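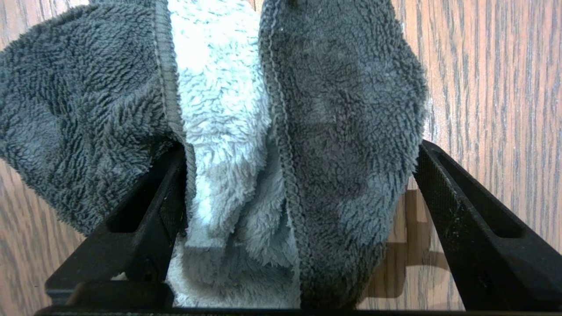 Plush microfiber cloth, dark gray outside and pale gray inside.

Melside Home Care > Help > Cloths and Towels > Washing and Care FAQ

Search help topics Enter a keyword Go

Washing and Care FAQ

Last updated May 9, 2023

How do I wash a new microfiber cloth?
Wash it once on its own before you use it. Dark colors can give off dye the first time. Use warm water and a small amount of liquid detergent.

Can I wash microfiber with my other laundry?
You can wash it with other microfiber or with smooth synthetics. Keep it away from cotton towels, fleece and flannel. Lint from those gets caught in the pile and is hard to remove.

Why can't I use fabric softener?
Softener coats the fibers, and a coated cloth pushes water around. The same goes for dryer sheets. If you have already used softener, wash the cloth twice in warm water with plain detergent and an extra rinse. Most cloths recover after that.

Is bleach safe?
No. Chlorine bleach weakens the fibers and fades the color. For stains, soak the cloth overnight in warm water with a spoonful of detergent.

What dryer setting should I use?
Low heat or no heat. High heat can melt the tips of the fibers, and the cloth will feel scratchy afterward. Line drying is fine. Thick cloths take longer, so hang them open.

My cloth leaves streaks on glass. What am I doing wrong?
Check how much cleaner you are using. One or two sprays will do a bathroom mirror. Deep-pile cloths are made for dust and for drying. For glass, use a flat weave such as the Vindero.

What is the difference between the Trorum and the Meireles?
The Trorum has a long pile and holds more water. The Meireles is shorter and thinner and dries faster. Both are washed the same way.

Can I use the same cloth in the kitchen and the bathroom?
We suggest a separate color for each room. Wash bathroom cloths in their own load.

How do I get hair and crumbs out of the pile?
Let the cloth dry, shake it outdoors, then go over it with a soft brush. A lint roller also works on short pile. Do this before washing.

How should I store clean cloths?
Fold them and keep them in a closed drawer or a bin with a lid. Cloths left on an open shelf collect dust.

When should I replace a cloth?
When it stays stiff after washing, or when it no longer picks up dust. Old cloths are still good for bike chains and shoes.

Can I return a cloth I have washed?
Unwashed cloths can be returned for a refund. If a washed cloth has a fault, such as a loose edge, write to Danica Dimitriou in customer service with your order number and a photo of the fault.

Contact us | © 2023 Melside Home Care | Back to top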